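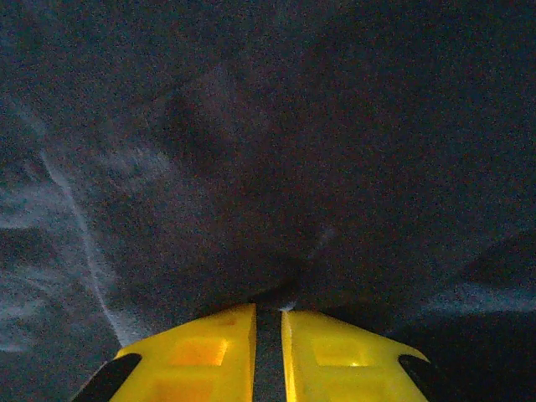 Yellow gripper fingers against dark material.

Water rights: Skidau Creek adjudication moves to objections

The hearing examiner for the Skidau Creek adjudication has issued a preliminary report covering 538 claims in the lower basin. Claimants have until the end of January to file written objections. An objection must name the claim number, state the element in dispute (source, priority date, quantity, place of use or purpose) and give the factual basis. General protests will be returned without a ruling.

Most of the attention so far has gone to the claim held by the Ocampo Ditch Company. The company asked for 1,652 acre-feet per year with a priority date tied to its first diversion. The report accepts the date but defers the quantity, citing gaps in the flow records for 12 seasons.
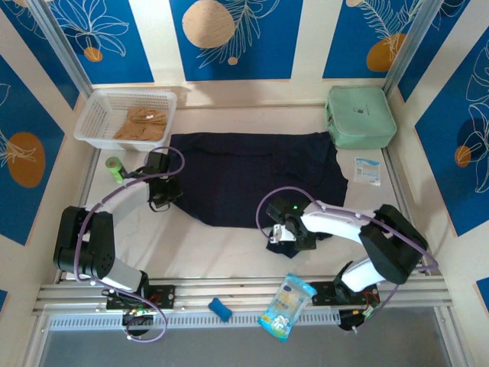 The second open matter is the reserved right for the federal parcels above Feltasov Reservoir. The United States filed a single claim for all five parcels. The examiner has asked for a separate statement of purpose for each one, as the parcels were withdrawn under different orders. Until those statements are in, no quantity will be proposed.

Gediminas Org, who represents several users on the Tulel lateral, has asked that both matters be heard together. The request is pending. Members with claims junior to Ocampo should check the tabulation in the appendix to the report, where a few points of diversion are listed under the wrong section number. Corrections of that kind can be made by letter and do not require a formal objection.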